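Re: [small-automation] Gripper budget, second round

On the October draft, someone wrote:

> Marnier quotes 1,000 a pair for the hand-held grippers, and we would
> need 3 pairs. Clalico comes in lower but leaves out the finger pads.
> I say we go with Marnier and start picking up household items in
> November. Objects are cheap, so I left them off the sheet.

I'd hold off. I have no quarrel with the Marnier price as such. My trouble is the last sentence. Objects are never cheap once you add the hours spent laying them out, and the sheet has a zero on that line. It also has nothing for spare pads or cables. We did the same thing on Trindade and ended up with 28 unbudgeted line items.

Look at the kind of work we're planning for. Both of these are on a bed, with tape and small stuff to grab: 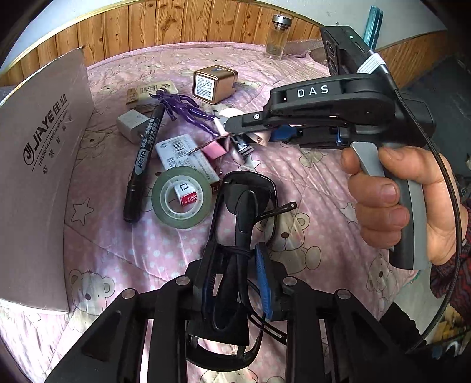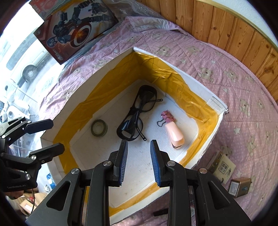 WHAT I'D WANT BEFORE SIGNING

1. A written price for replacement finger pads, blue or any other color. "Available on request" is not a price.

2. Lead time on cables. Bollodis told us two weeks last year and it was seven.

3. A line for objects and setup time. Put in more than 1,000 and I'll stop complaining about it.

4. One pair on loan first. If Marnier won't lend a pair, I'd like to hear why before we buy three.

I also don't see who is supposed to check the recordings. The draft says "as needed." Somebody has to be paid for that, and I don't believe it fits in the hours we have now.

If the numbers get filled in by the end of the month I'll look again. Until then I'm a no.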